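Clastthorpe Open Day: Frequently Asked Questions

Bileo is opening its Clastthorpe workshop on Thursday so people can see how it collects training material for household robots. We are the residents' newsletter, we don't work for Bileo, and we went to the preview so we could answer the questions you've been sending in. Where we got a straight answer we've passed it on. Where we didn't, we've said so.

When is it, and do I have to book?

Doors open at 10 in the morning. You can walk in for the main floor, but the hands-on sessions take 40 people across the day and you need to put your name down at the front counter. Entry is free. Expect to be handed a brochure.

Will I see a robot fold the laundry?

No, and the flyer could have been clearer on that point. What you'll see is people doing chores with a hand-held gripper, which records the movement so a robot can be trained on it later. The robot arm at the back of the workshop was switched off for the whole of our visit. We asked if it would be running on Thursday and were told "that's the hope".

So what is the demonstration?

A staff member takes the gripper to a job most of us do without thinking, such as tidying a bed or putting clothes away, and does it over and over. Then visitors have a go. It's slower than using your hands. I managed one sleeve of a jumper and lost the other.

Who is running it?

Nayeli Cabrera leads the sessions. She was patient with our questions and admitted that plenty of recordings get thrown out. Asked how many, she gave us a number for one week of the bedroom work: 163 discarded out of 700. We'd have liked that on the flyer too.

Why are they doing it in a bedroom?

Bileo's view is that a bare table in a lab teaches a robot about bare tables. Real homes have patterned bedding, shiny upholstery and clothes left where they landed. Fair enough, although one dressed-up bedroom is still one bedroom. We asked how many different homes have been used so far and didn't get a figure.

What does the gripper look like up close?

It's black, with two fingers that face each other like a pair of jaws and silver pivot bolts at the joints. On the bed it was working over a zigzag-patterned sweater and a floral bedspread, with a purple buttoned headboard behind.
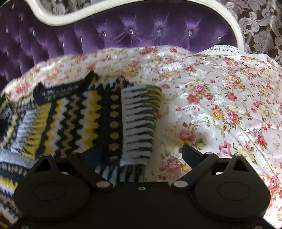 Can kids try it?

Yes, with an adult beside them. Keep small fingers away from the joints. Long hair should be tied back.

Will I be recorded?

If you use the gripper, yes. There's a form to sign first, and you can ask for your recording to be deleted before you leave. We asked what happens if you change your mind a week later. Bileo said to send an email – we suggest making up your mind on the day.

What is Turunen, and what is Ziltow?

Turunen is the name of the gripper. Ziltow is the software that sorts the recordings. Both names come up a lot in the opening talk, and neither was explained until somebody put a hand up.

Will any of this end up doing my housework?

Not soon, going by what we saw. Nobody at the preview would give us a price or a year. The recording work is real and worth a look if you're curious, but don't give away your laundry basket.

Is there parking?

A little, behind the building. It fills early, and the bus stops across the road.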